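3.2 The entryway and the question of the rack

We began with the floor, as most of our households did when we asked them to tell us about coming home. A floor is the first place a shoe goes, and for a good many people in the Vomcombe interviews it is also the last. Randa Sleiman, who carried out the first 38 home visits, noted early on that people spoke of their shelving with pride and of the boards in front of it with a kind of fond resignation, and we have tried to keep some of that feeling in the coding.

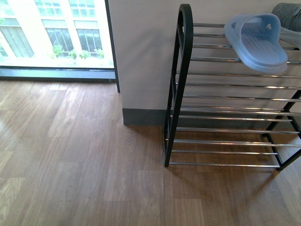
Why study the floor beside a shoe rack and leave the rack itself for later? The floor is where the decision gets made: a person who has stepped out of a shoe either bends down to it or walks on, and we wanted to understand that small moment before turning to the furniture.

Our diary entries (2,344 of them, kept by hand and later typed up with great patience by Marleny Alvarado) showed that slip-on footwear followed its own rules. Slides, clogs and house slippers were described as "put away" even when they were lying a step or two short of any shelf, and often pointing different ways. Several people told us warmly, and at some length, that a slide is "on its way somewhere" and so doesn't count as mess. We came to call these resting spots near places, and we coded them apart from both storage and clutter.
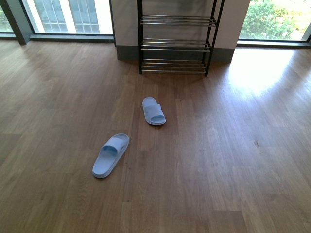

Figure 4. Light blue slides in a near place, staggered on the floor before a black metal rack.

Laced shoes were another matter. They cost more effort to take off, and our households seemed to feel that a little more effort on top of that was no great hardship, so sneakers and boots reached the rack far more often. Munther Zein has suggested that the hands matter here, and we are inclined to agree with him. A slide can be shed without the hands taking any part, while a laced shoe has usually been held, loosened and tugged at, and once
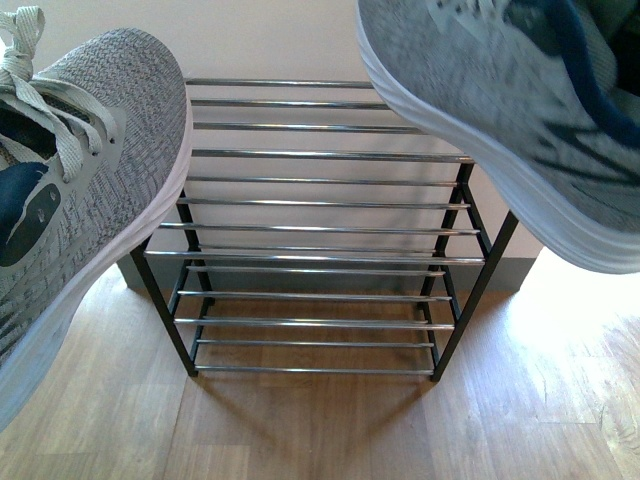

a shoe is already in the hand, setting it on a shelf is hardly a separate chore at all. One father in the Monday group put it very nicely when he said that he never tidied his sneakers, he only let go of them in the right spot. We would add that the height of the lowest shelf came up again and again in these talks, mostly among older participants, and we return to their remarks in Section 3.4 along with the notes on benches.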